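Work wants us to wear cameras and teach the robots our jobs. Anyone been through this?

Posted in Work & Careers > Warehousing and Trades
August 20, 2018

Hi all, long-time reader, first time I've had something worth asking. I've been at Kemppainen for 8 years, mostly packing and returns, and last month they told us we're getting an automated line from a mob called Nillent. Fair enough, we all saw it coming. What I didn't see coming is that they want some of us from the floor to do "demonstration shifts" first. You put on a head mount with a little camera, hold a gripper in your hand and do your normal work with that instead of your fingers, and the recordings go off to train the machines.

It's voluntary (so they say) and there's an extra $23 a shift in it. Half the lunchroom reckons anyone who signs up is digging their own grave and everyone else's. The other half reckons the robots are coming anyway, so you may as well get the money. I'm stuck in the middle. Is it hard on the body? Does it change how you get treated? And what should I ask before I put my name down?

Sorry for the essay!
Silumum

Veikko Kuusisto
Been doing it since last October at a different outfit, so I can tell you how it's gone for me. The first fortnight was miserable, no point sugar-coating it. You go from being quick and good at your job to fumbling a box like a toddler, and I got properly cranky about it. Then your hand works it out. I've got 631 recorded runs next to my name now and I hardly think about the gripper any more, except my forearm lets me know when I've overdone it. Ask for a proper break every hour and swap hands if they'll let you.

The bigger change was around me. I used to yak with the person on the next bench all day, and now there's a lot of standing quietly while someone fiddles with a cable. On the other hand, I get asked things. The engineers want to know why I turn a carton a certain way before I lift it, and in all my years on the floor no manager had ever asked me that. I liked it more than I expected to.

Pay-wise, don't take the shift allowance as the whole offer. We got ours put in writing along with a new job title, and the title mattered more when they were handing out permanent spots on the new line.

priseo_76
dont do it. they did this at my cousins work and now theres 900 of the things (ok maybe not 900) and no overtime for anyone. join the union

Reijo Valtonen
Bit harsh, Priseo, though you're right about the union. Get the delegate in before anyone signs, because it's much harder to fix afterwards.

I'm a shift lead, so I've seen it from the rostering side. We lost some packing hours and picked up some set-up and checking hours, and they didn't go to the same people, which caused a fair bit of bad feeling. The ones who'd had a go at the recording work had a head start. I don't think that was fair on the others, and I told my boss so.

It's much less flash than people imagine, too. If you're picturing a spaceship, most days are closer to this, a big room with shelving down the back and people strapped into gear:

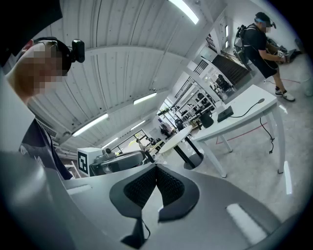 What I'd ask before signing

Who keeps the recordings, and for how long? Can they be used to judge your speed or for discipline? (Get a no to that one in writing.)

Are your workmates' faces blurred before the footage leaves the building?

Can you go back to your old spot on the same pay if you hate it?

How long can you wear the head mount in one go? Mine gave me a headache until I loosened it off a notch.

Who gets first crack at the training for the new jobs, and when does it start?

If they get shirty about any of those, I'd wait and let someone else go first. Let us know how you get on, Silumum, we've got a second site going through the same thing and I'd be keen to hear what they tell you about the footage.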